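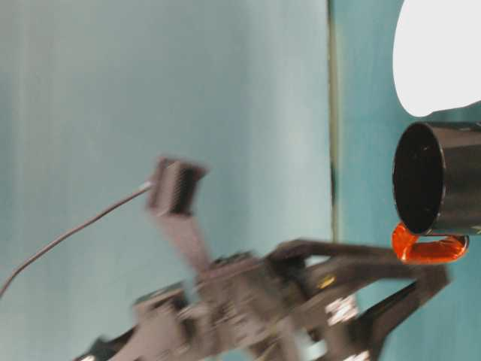
Lecture 3 - Loss of grip signal

In the January run at Tollach the gripper cable was pulled when the arm turned at full speed. The controller kept the last value, "closed", so the arm continued with no part in the fingers. It made 11 empty cycles before Natalie Oakley pressed the stop.

Please note: an old value is not a safe value. If no signal comes for 300 ms, the arm must stop.

For next time, read page 61 and draw the fault tree.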